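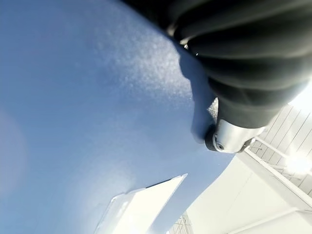

Wrist view: bellows and metal fitting close to the blue surface, white sheet below.

Darkcombe wrist-camera set, README

677 clips from 2 packing cells at the Sevmont site, recorded in March. Maintained by Rokeya Dissanayake. Ask her before copying anything off the share.

What it was meant to show
Clekard sold us the arms as a way to take lifting off the packers. The clips do show arms lifting. They don't show Shafiq Miah walking over to reset one, and he tells me that is now most of his Monday. Wrist view only, so people's work is mostly missing. Please don't use this set to argue about headcount. It has been tried.

Labels
Jhun Lumanlan and Parveen Dewan labeled every clip as "placed", "dropped" or "unclear". They disagreed on 73. Those are in disputed.csv, unresolved. Nearly half the "unclear" clips have glare in them.

Known problems
Bright white areas blow out. The fitting often hides the contact point. Clip names follow the old shift codes, and the key for those is on paper in the cell office.

Not included
Stoppage logs. I have asked for them twice.

Rizwan Paul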